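October 13, 2018. Ground station notes, Sedance downlink

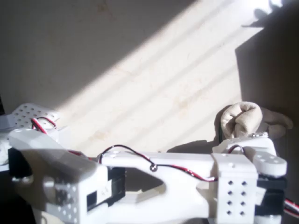

White printed arm, red/black pair running along the long link.

Two Sedance passes today. First one low, max elevation 15 deg, got the beacon for maybe a minute then lost in noise. Second pass much better, 60 deg, clean lock most of the way, 22 telemetry frames decoded. Battery voltage fine. Panel temps look odd on the -Y side, same as in May, ask Ultden if they changed the calibration table again.

Doppler correction still off by some 9 kHz at AOS. Old elements I think. Pulled new set from the Pirzada mirror, reran the prediction, error mostly gone at the start but creeps back after closest aproach. Clock on the logging PC? Check NTP before next pass.

Grastska still silent. Listened on both the primary and backup freq, nothing. Orbit decaying faster than the spring estimate, so not many chances left. Leave the receiver recording overnight.

To do:
- new coax for the preamp, connector is loose
- move raw IQ files off the small disk, its nearly full
- send decoded frames to Ultden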